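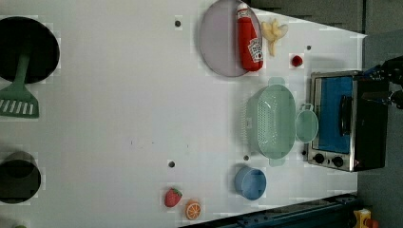
Figure 1. Kitchen props on the tabletop, gripper at upper right.

Budgeting for a Manipulation Bench
Notes for Week 2, Clustine campus

Welcome back, everyone, and thank you for bearing with the room change. Today is the session people tend to dread (money!) and I have grown rather fond of it, so let me see if I can bring you along.

When a group at Sirham first plans a bench, the arm gets all the attention and everything else gets a single line marked "misc." Please don't do this. Look over the table in Figure 1 and price it as you go: pans, a slotted spatula, a colander, a plate, a ketchup bottle, toy fruit, the toy toaster oven. Each is cheap on its own, and together they'll eat a surprising bit of your allowance once you've added freight and GST. Buy 2 of anything you would hate to lose, and write down the colour and supplier, as catalogues change and you may want a match later on.

Next, the tabletop itself. Get the surface settled before you order anything that bolts to it. A Kaufmann quote and a Flitard quote can look the same at the bottom of the page and differ entirely in what's included, so read the exclusions, then have a cup of tea and read them again. 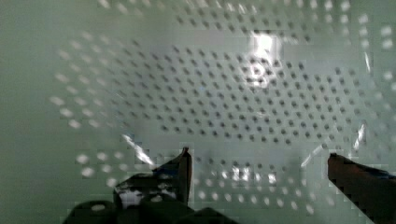 Shiny and perforated surfaces deserve a line of their own in the plan. Glare can be a real nuisance for a wrist camera, and I'd much sooner see you set aside a little for matte sheeting and a decent diffused lamp than find you begging for it in February. Ask for a sample piece and try it under your own lights before you commit to a full panel.

For spares, I suggest 4 sets of fingertips and a contingency of 10 per cent on the whole budget, arm included.

For tutorial: bring a draft budget on one page, with lead times in the right-hand column. Rough pencil is perfectly fine, and do bring your questions about freight, as there are always plenty.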